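January 21, 2026

I gave up the van in October and bought a small estate car from Hiebert, the garage on the Skakwood road. It cost 4,000, which was more than I wanted to pay. The van needed new brakes and a clutch, and I didn't want to spend another winter on it.

Since then I have driven 2,586 miles, mostly between home and Wonwood. The road floods past the quarry, so I often take the long way round by Pilivlow. The heater works and the radio mostly doesn't.

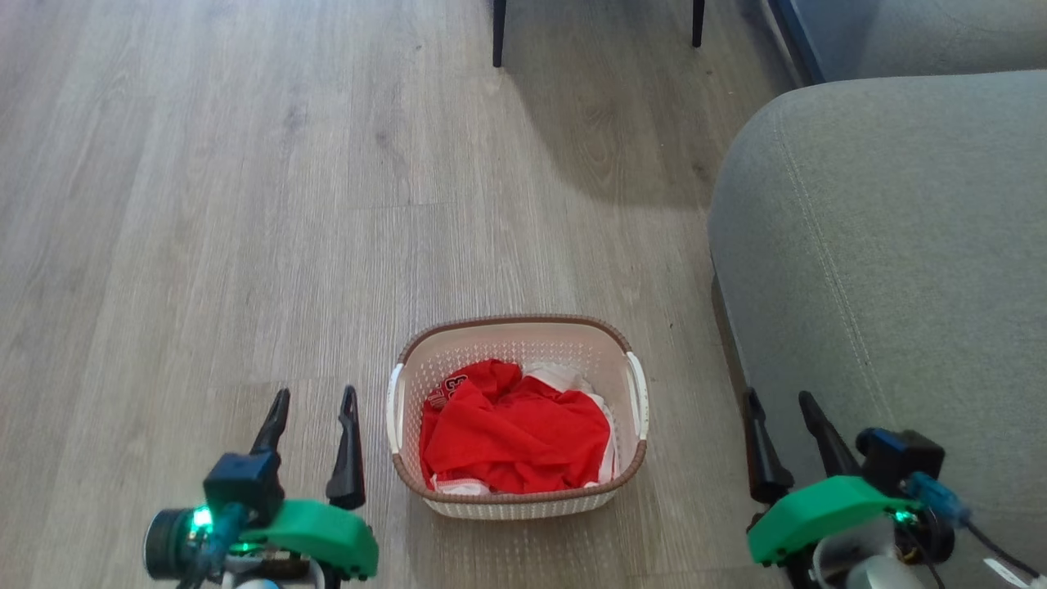
Does it use less fuel than the van did? I fill up every other week now, and with the van it was every week.

The boot is smaller, of course. With the back seats down I can get a bicycle in if I take the front wheel off. Two bicycles won't go, so I have ordered a rack for the roof.

The only real trouble so far was a flat battery after I left the inside light on. A neighbour had leads and we got it going before work.

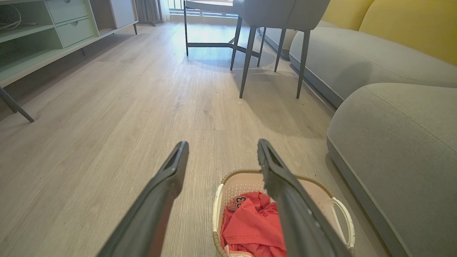 ## Insurance

My renewal for the van would have been dearer. I paid for the year in one go this time. The service is due in spring and I'll go back to Hiebert for it, as they still owe me a second key.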